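The **odds-and-ends tin** is a household container, usually a retired biscuit or sweet tin, in which small objects are kept because no better place for them has been agreed. It is found in kitchens, hallways and on the tables of people who are about to tidy up. Related forms include the odds-and-ends drawer, the bowl by the door and, in larger homes, the spare room.

## Name

English speakers mostly call it "the tin", which causes trouble in homes that also own a tin with biscuits in it. "Bits tin" and "man tin" are recorded, the second chiefly by men. Lech Czerwiński's short study *Lids* lists 68 household names for it, 17 of them unprintable and collected from people looking for a tape measure.

## Origin

Tins enter the home full and are emptied within days. The tin itself is then judged too good to throw away. Czerwiński gives the usual period between the last biscuit and the first battery as one evening. Sewing things were the traditional second tenant, and generations of children have learnt disappointment by lifting the lid on a relative's buttons.

Metal is preferred to card for its stiffness, and a straight-sided tin to a round one, as boxes sit badly against a curve. The Watwood, a deep square tin once sold with shortbread, is still passed down in families long after anyone remembers the taste.

## Contents

There is no fixed list. Danuta Jabłońska, who went through the tins of one apartment block for her handbook *Where It Was All Along*, logged 3760 objects and sorted them into four classes:

- **Things in use**, such as combs and remote controls, which leave the tin daily and come back when somebody remembers.
- **Things in reserve**, such as rolls, spare towels and unopened boxes.
- **Things to eat**, mainly snack packets, put there to be out of sight.
- **Things unknown**, of which she logged 473, nearly all described by their owners as "important".

Long objects are stood upright at the edges or wedged between softer ones. A folded cloth or towel in the middle stops the rest from rattling and takes up the space that would otherwise attract more batteries. 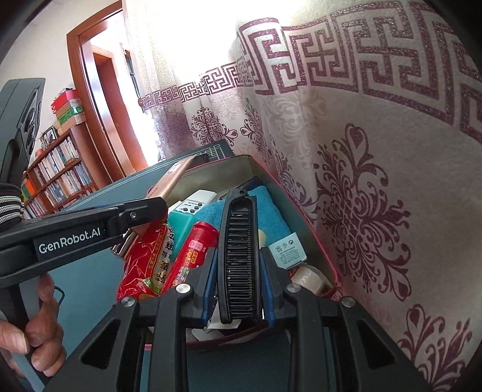

## Packing and retrieval

Two schools exist. Zofia Marciniak favours packing flat, heaviest things first, with the towel at the bottom. Hanyu Qian packs on end, like books, so that every item shows its top and can be drawn straight up without unsettling its neighbours. Marciniak has called this "a very good system for people who own nine things".

Both agree that a comb should go in last. Pulled from underneath, it brings the towel with it.

Stirring the contents with one hand while looking elsewhere is the commonest method of retrieval — and the slowest.

## Clearing out

The tin is traditionally emptied in February, when the weather is poor and a battery is needed. Everything is laid on the table, admired, and put back in a different order. Jabłońska found that the only items regularly removed for good were snacks.

## See also

- Biscuit tin
- Button box
- Drawer that will not shut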